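SUPPORT TICKET -- LAUNDRY HANDLING CELL, VELTORWOOD SITE
Subject: Unexpected release and failure to stop during transfer of dark garments
Product: Grorner single-arm cell, wrist camera fitted
Reported by: Adjoa Fiadzo, Veltorwood
Assigned to: Senyo Atinga, Field Support
Severity: Raised from Moderate to High on review
Status: Closed with conditions

1. Report as received

The operator reports that the arm released a load of dark garments before reaching the drop point and then continued its downward move toward the fabric. The protective stop did not act at the expected contact force. The operator pressed the emergency stop on the pendant at 10:40. The arm halted at once and held position. There was no injury. The cell was locked out and the supervisor informed.

The site adds that the same program had completed 800 transfers since commissioning in January. Most of these were light-colored linens. Dark garments were introduced to the schedule shortly before the event.

2. Initial questions to the site

Field Support asked whether the tool had been changed, whether the payload setting had been edited, and whether the event could be tied to one fabric type. The site replied that the tool was original and that no person had knowingly edited the payload setting. Premature release had been logged 29 times in the preceding month, in every case with black or charcoal fabric. These releases had been cleared from the pendant and were not reported, as the program resumed normally each time.

Field Support advises that repeated clearing of the same message should be reported by the third occurrence. The site has accepted this and will add it to the shift instructions.

3. Remote review

The controller log was exported and sent to Field Support. It shows two separate faults, which were at first treated as one.

The first fault is the early release. The grasp check in the program compares the wrist camera view before and after closing. Where the fabric is dark and has few visible edges, the check returns a low confidence value and the program treats the grasp as failed. It then opens the tool, whatever the height of the arm at that moment.

The second fault is the late stop. The contact force limit in the active safety configuration was found to be 500 newtons. The value in the signed commissioning record is lower, and the two should be identical. The log shows that the configuration was restored from a backup file named Suvarna following a power loss. That file predates the commissioning record and should have been removed from the controller.

Severity was raised at this point. The cell was to remain locked out until a site visit had been made.

4. Site visit

Senyo Atinga attended with Adjoa Fiadzo present throughout. The superseded backup was deleted, the commissioned configuration was loaded, and the checksum on the pendant was compared with the paper record. They matched. The contact limit was then tested with a force gauge at three heights, and the arm stopped within the permitted value on each attempt.

The grasp check was examined next, at reduced speed, with the enclosure closed and the operator holding the enabling device. Dark fabric was used for this part of the work. The wrist camera view was saved to the ticket.

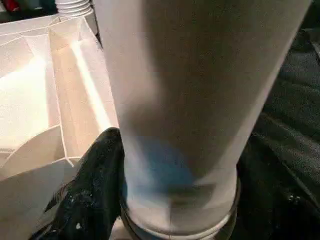

5. Findings from the camera view

Black fabric lies against the lower left side of the white cylinder, and dark gray fabric takes up the space to its right. The gray fabric shows a fine texture with folds, while the black piece has only soft folds and a slight sheen. White specks are scattered on the lower part of the black fabric. The lower part of the cylinder also shows blocky compression, most clearly near a pale blue patch.

Two matters follow. The camera stream is compressed more heavily than the grasp check was designed for, and fine detail in dark cloth is the first to suffer. Small light flecks on dark cloth may also be taken by the check as edge points, so that the value returned depends on lint as well as on the cloth itself. Field Support considers the second matter likely but has not proved it.

6. Corrective actions

a) Superseded configuration files removed. Restore function now requires the supervisor code.
b) Camera stream changed to the low-compression setting. The network load was checked and is acceptable.
c) Program revised so that a low confidence value holds the arm in place and calls the operator. The tool no longer opens on this condition above the drop height.
d) Exposure raised one step for the dark garment program only.
e) Contact force test added to the restart procedure after any power loss.

7. Verification

The revised program was run on dark garments under supervision. It called the operator 6 times on low confidence and did not open the tool early on any run. The site considers this rate of calls high but workable. A revised grasp check for dark fabric has been requested from the Letetitz software group -- no delivery date has been given.

8. Conditions of closure

The cell may return to service on light linens without restriction. Dark garments may be run only with an operator at the pendant until the revised grasp check is installed. Any contact stop, early release or change in the configuration checksum is to be reported under this ticket number, and the cell is to be locked out until Field Support replies.

Accepted for the site: Adjoa Fiadzo
Closed by: Senyo Atinga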